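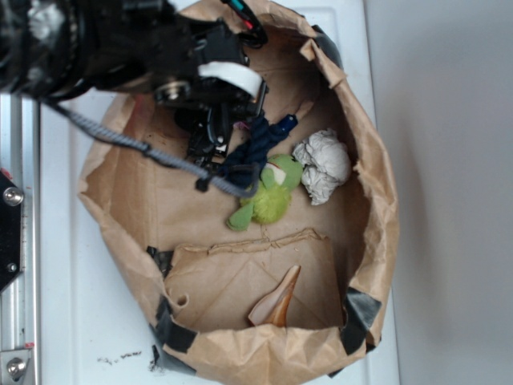

I have been making the same pot of beans every Tuesday since August and I have opinions now. A thread, with apologies to everyone who followed me for the pie.

**2/**
Background: I bought a 27-pound sack of dried black beans from the bulk counter at Grinbridge. I meant to buy two pounds. The scale and I had a misunderstanding and there was a line behind me, and I was raised to go bankrupt before I'd hold up a line.

**3/**
So. Beans. I live with one other adult and a cat who has no interest in legumes. You can do the math. I did the math in the parking lot.

**4/**
First opinion: soak them or don't, but stop writing to me about it. I've done it both ways. Soaked beans cook faster and keep their skins a little better. Unsoaked beans taste slightly more like beans and make a darker broth. I soak when I remember, so I mostly don't soak.

**5/**
Second opinion: salt at the start. My grandmother would have thrown me out of the house for this. She believed salt made beans tough, and she also believed you could catch a cold from a basement. I salt the water when the beans go in and they come out tender and taste like something all the way to the middle.

**6/**
Acid is the one to watch. Tomatoes, lime, vinegar, all of that goes in once the beans are soft. I put a can of tomatoes in at the beginning one week and we ate dinner at 10:15 p.m. They were still squeaking.

**7/**
The basic pot, for those of you who scroll past the life story:

- 1 pound dried black beans, rinsed and picked over
- 1 onion, cut in half, skin off
- 5 cloves of garlic, smashed
- 2 bay leaves
- 1 dried chile, whatever is in the drawer
- 1 tablespoon kosher salt
- a good pour of olive oil
- water to cover by 3 inches

**8/**
Bring it up to a hard boil for ten minutes, then turn it way down and put the lid on crooked. Start tasting at an hour. Taste five beans, not one. One bean will lie to you.

**9/**
On the olive oil: yes, it goes in the pot, at the beginning, and more than looks reasonable. There's no ham hock in here. Something has to do that job.

**10/**
The bay leaves. I know there is a school of thought that says bay leaves do nothing. I left them out once to see. It tasted like a pot of beans made by someone who was mad at me.

**11/**
Now, the part I get asked about, which is how to eat this week after week without going strange.

Night one is just a bowl. Beans, broth, rice, raw onion, a lot of lime. Do not get creative on night one. You're tired and the beans are as good as they'll ever be.

**12/**
Day two is soup. Blend half, leave half, thin it with the broth you did NOT pour down the sink. (I can't see you but I know some of you poured it down the sink.) Cumin, a spoonful of the adobo from a can of chipotles, a baked sweet potato chopped up small.

**13/**
Sweet potato in black bean soup is the only thing I have ever cooked that made my brother-in-law ask for the recipe. He then told me he'd made it with chicken, white beans and regular potatoes. He said it was good. I'm sure it was.

**14/**
Day three they get fried. Oil in a skillet, beans in with a splash of broth, mash with whatever you've got. Samamby hot sauce if your store carries it, the green one. The red one tastes like a candle.

**15/**
Put those on toast. Put an egg on it, or don't if you're keeping it vegan, in which case avocado, or crispy tofu if you have the strength to press tofu on a weekday. I have been pressing tofu under the same Arkmont cast iron pan for years and it has never once occurred to me to buy the gadget.

**16/**
Day four is the freezer. Pint containers, beans covered in their own broth, half an inch left at the top. LABEL THEM. I've thawed what I thought was black bean soup and found myself holding a pint of plum jam at six in the evening with rice already on.

**17/**
Oven fries on the side, somebody asked. Fine: cut them, soak them in cold water for half an hour, dry them like you have a grudge, then oil, salt and 400 degrees until they're darker than you're comfortable with. Flip them once. People who flip more than once are just lonely.

**18/**
A few replies, answered together.

Canned beans are fine! Rinse them, simmer them in a little oil and garlic for fifteen minutes and carry on from the soup. I'm not the bean police. I have a sack to get through and you don't.

**19/**
Pressure cooker: yes, works, much faster. I don't own one because my mother had the old kind that hissed and I still leave the room when a kettle gets confident.

**20/**
Baking soda: a pinch helps with old beans or hard water. A pinch. A teaspoon gives you gray pudding with a soapy finish. I'm told it's also very good for drains.

**21/**
"Will they make me..." Yes. Less as the weeks go on. Plan your first few pots around your calendar.

**22/**
To the person who wanted to know if my beans are heirloom: they're from a bin with a scoop on a chain.

**23/**
The one real improvement I've made since August is finishing the pot with a spoonful of Chuang black vinegar right before serving. It isn't traditional to anything. It makes the broth taste longer, if that means something to you. Sherry vinegar gets you most of the way there. Balsamic does not, and please don't report back.

**24/**
Also orange peel. One wide strip in with the bay leaves, no white part, fished out at the end. I was suspicious too.

**25/**
My last post about beans got 417 likes and the pie I spent two days on got a thumbs up from my dentist. I'm not bitter. I'm adjusting my content.

**26/**
Next week is bean burgers, which I have failed at three times now. They fall apart the second I turn them. If you have a method that holds together without tasting like a wet cracker, my replies are open.

**27/**
Chickpeas are on sale at Grinbridge, by the way. I'm sending the other adult.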